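Section 4: Fitting the Divider Panel and Leak-Proof Pan

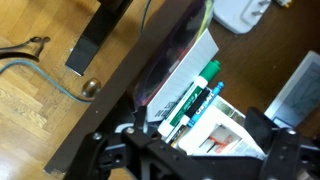 Janley Pet Housing - Product Support Department

Read this section before you put the divider panel or the pan into your crate. The steps apply to all Janley folding wire crates with a front door. If your crate also has a side door, see the note after step 6.

What you need

Divider panel (flat wire, with four hooks along one side)
Pan
Two pan clips
Pliers, only if a hook has been bent in shipping

The crate must be fully set up and latched before you start. If it is still folded, go back to Section 3.

Fitting the pan

1. Stand the crate on a level floor with the front door facing you.

2. Lift the pan stop at the bottom of the front panel. It is a short wire loop that swings up and out.

3. Slide the pan in with the raised lip at the back. The pan should run on top of the floor wires, not under them.

4. Push until the pan touches the rear panel, then drop the pan stop back down.

5. Press one pan clip onto the floor wire at each front corner. You will feel the clip snap over the wire. Clips are optional for adult dogs, but we suggest them for puppies that dig.

Note: The pan is a little narrower than the crate. A small gap on each side is normal and lets the pan slide out for cleaning.

Fitting the divider panel

6. Decide how much room the dog needs. It should be able to stand up, turn around and lie down flat. More space than that can slow down house training.

Note: On side door crates, do not place the divider across the side door opening. Set it to one side of the opening and keep the door you are not using latched.

7. Carry the divider in through the front door at an angle, hooks toward the top of the crate.

8. Hang the hooks over a cross wire on the top panel. All four hooks must sit on the same cross wire.

9. Swing the bottom of the divider down until it meets the pan. Fasten the two side loops around the nearest upright wires, one on each side.

10. Push on the middle of the divider with an open hand. It may flex but it should not come loose. If a hook lifts, close it slightly with pliers and hang it again.

CAUTION: The divider is for one dog only. Do not use it to keep two dogs apart in the same crate. Paws, collars and tags can catch between the wires.

CAUTION: Take off the dog's collar, harness and tags before closing the door.

CAUTION: Do not move the crate with a dog inside. Do not lift the crate by the divider or by the pan.

Moving the divider as the puppy grows

Check the fit every 14 days for the first few months. To move the divider, undo the side loops first, then lift the hooks and hang them on the next cross wire back. When the divider reaches the last cross wire, take it out and store it flat behind the crate or under a bed - not leaning on the door, where it can scratch the finish.

Cleaning

Wash the pan with warm water and dish soap. Rinse well and let it dry before you put it back. Bleach can dull the surface and should not be left standing in the pan. Wipe the divider with a damp cloth and dry the hooks, where water tends to sit.

Replacement parts

Pans, clips and dividers are sold separately. Have the crate size ready when you order; it is stamped on the tag at the rear corner. Pans for the older Ghaffari line have a square lip and do not fit the current crates. Clips come in bags of 30.

Orders ship from our Plilludville warehouse. Questions about fit can be sent in writing to Kianoush Hosseinzadeh, Product Support, at our Trurkunside office.

Section revised 16th July. Step 9 now covers the side loops, which replace the twist ties packed with earlier dividers.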